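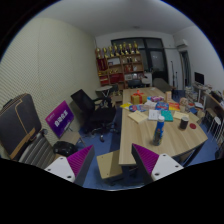

Danuta Ostrowski says the Kurek wallet is free to use, and on the sign-up screen it is. Read the fee page anyway.

Linking a bank account

Open Settings, tap Linked accounts, and type the account number yourself. I don't trust the auto-fill. Send 8 dollars first. Wait until it shows up at the bank before you send the other 70.

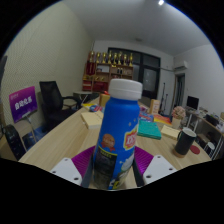
Does an instant transfer cost more? It costs 81 cents each time, and the app picks it for you unless you switch to standard.

Save the receipt. The chat help at Kurek will ask for it twice.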